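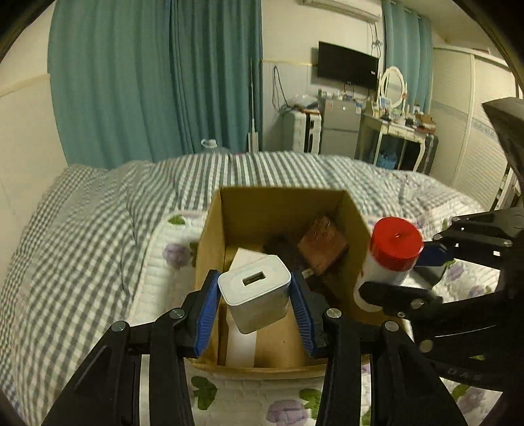
Charger and red-cap bottle over the open box, Clandow bedroom set.

November 21, 2018
Box chore on the bed, hand-held grippers. 14 tries with the charger and bottle. Blue pads hold the charger well enough. The bottle wants to turn — grip lower next time. Duvet gives under the box, so its height shifts between tries. Bok-nam did the last 3 and was faster than me. Not ready to hand this to a machine. Redo on a hard table and compare.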